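Chapter 7
Pattern and Plain: What a Tablecloth Does to the Things on It

Most home decorating guides will tell you that a patterned cloth "brings a table to life." Students should be wary of the claim. It is repeated in nearly every catalog, and few of the people repeating it seem to have tested it on a table where anyone eats, draws or sorts the mail.

The usual argument goes like this. Flowers and leaves in soft gray line on white are said to be quiet enough to stay in the background. Add a peach wash to a rose or two and the cloth is still, we are told, "neutral." Suryani Hutapea, whose catalog notes for the Kutine range we return to in Section 2, uses that word 19 times. She never says what it means.

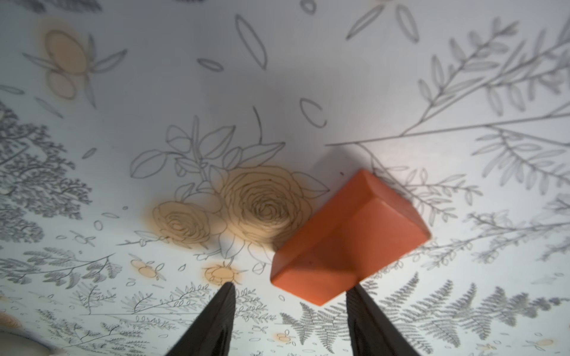
Neutral compared with what? A strong, flat color such as red-orange will stand out on a printed ground, and it would stand out on bare white too, so the print can hardly take the credit. The harder test is a pale or gray object - a bone button, a pencil, a pair of reading glasses. Put one of these among drawn stems and ferns and see how long it takes a visitor to find it.

This chapter asks you to judge a surface by use. We start with line and fill, move on to the size of the motif, and end with the Zirnico survey of 721 households, whose results are quoted far more often than its questions. Read the questions first.

7.1 Line and Fill

A motif drawn only in outline lets the ground show through. A filled one covers it, even when the fill is faint.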